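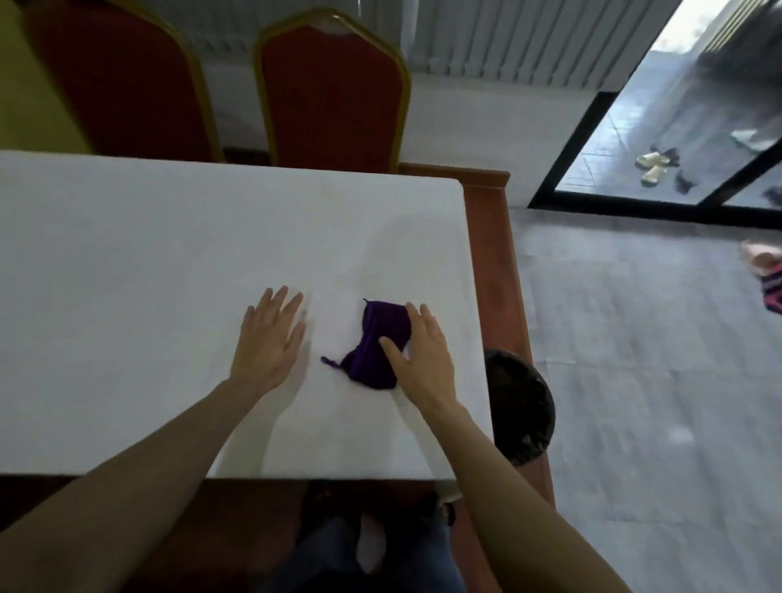 Folding station, padded bra, left hand on the cloth, right on the bra.

Pre-purchase check, folding cell – Thursday walk-through with Pravesh

Table height and edges: OK. The rim's proud of the cloth side, so I'd budget for a clamp mount.
Surface: OK. White cloth, good contrast with purple!
Lighting: OK, though the glass door worries me a bit. Price a blind.
Clearance on the door side: NOT YET. Brorex want 600 mm and there's a round black container there, probably a bin.
Chairs at far end: move before install.
Soft grippers: Flitum quoted $1,230 a pair (ouch). Moulded cups need a light touch, so I'd still pay it.
Guarding: $300 left in the kitty, ask Anika.
E-stop: not priced, my bad – chasing it now.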